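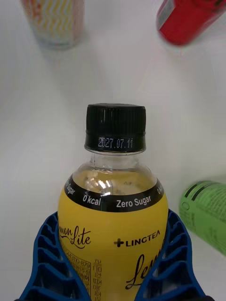
**Figure 3.** Lemon tea drink in a plastic bottle. The date 2027.07.11 is printed in white on the lower band of the black cap; the claims "0 kcal" and "Zero Sugar" run along the black band at the shoulder.

### 4.2 Packaging features and the decision to discard

The third part of the Pimen study dealt with the point at which a drinks container stops being treated as a drink and begins to be treated as waste. Earlier work in the project, reported in Section 3, relied on a written questionnaire completed by 230 households. The questionnaire showed that most respondents could name the correct waste stream for a bottle or a can when the material was stated in words. It gave little information on what they looked at when the container itself was in front of them. The tabletop sessions were designed to address that gap.

Participants were asked to speak aloud while deciding what to do with each container. Their remarks were transcribed and coded under four headings: material, contents, printed information, and closure. A remark could be coded under more than one heading. Coding was carried out by Sólveig Bach and checked by Nathalie Cormier, and differences between the two were settled by discussion.

Printed information was mentioned more often than the authors had expected, although much of it had no bearing on disposal. Nutrition claims drew early comment. On the bottle in Figure 3 these claims sit on a dark band above the bright yellow label, and the strong contrast between the two may help to explain why the band was read first. The date on the cap was noticed later, if at all. Participants who did notice it used it to decide whether the drink was worth keeping, and several of them then returned to the question of disposal with the contents in mind. The fine print on the lower part of the label was seldom read in full.

The placement of the date deserves comment. A date on the cap band is easy to see while the bottle is standing and the cap is in place. Once the cap has been removed and set aside, the bottle and its date can be parted, depending on how the closure is made. Participants in the Hosetti group raised this matter without being prompted. They preferred a date on the body of the container, where it would stay with the drink until the end.

Clear plastic at the neck was also found to be useful. It allowed the contents to be judged without opening the bottle. In Figure 3 the pale yellow liquid can be seen through the neck and shoulder, above the label. Cans offer no such view, and participants lifted or tilted them to learn whether anything remained inside. An open tab was often taken as a sign that a can was finished. The authors regard this as a weak sign, and it was the main source of error in the can trials: partly full cans were placed in a bin by participants who had looked only at the top.

### 4.3 Layout of the sorting table

The table surface was kept plain so that the color of the containers and bins would be the main thing to attract attention. Short strips of red and blue tape were fixed to the white surface as position markers. The bins were tapered and cup-shaped, one gray and one yellow-green, and stood side by side near the wall. Apart from color they were nearly the same, down to the rolled white rim. No written sign was placed on either bin, and the assignment of color to waste stream was given in the spoken instructions only.

The decision to leave the bins unlabeled was debated at length during planning. Public bins in the Tanguy district carry both words and symbols, and a bare bin is therefore an unusual thing for residents to meet. The authors judged that a sign would draw attention away from the container, which was the object of study. The cost of this choice was a heavier load on memory. In sessions where the instructions were given more than 10 minutes before the first trial, participants asked more often to have them repeated.

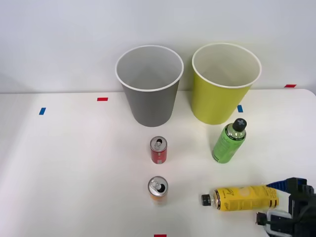 Delia Cabral, commenting on the draft in January 2026, questioned whether color alone could be a fair test. In her view, people who sort at home depend on where a bin stands far more than on its color, and "two bins next to each other, with the same shape, take away the one clue that everybody has." She recommended that later sessions place the bins at opposite ends of the table and compare the results.

The authors accept the point in part. Bin position was held constant throughout the Pimen sessions, and participants who completed several trials may have come to rely on it. The transcripts contain 39 remarks in which a bin was referred to by side instead of by color. A change in layout between trials would allow the two effects to be separated, and a revised procedure has been prepared for the Pikolon sessions planned for July.

A further limit concerns the range of containers. Cartons and glass bottles were left out of this part of the study, and the findings should not be extended to them.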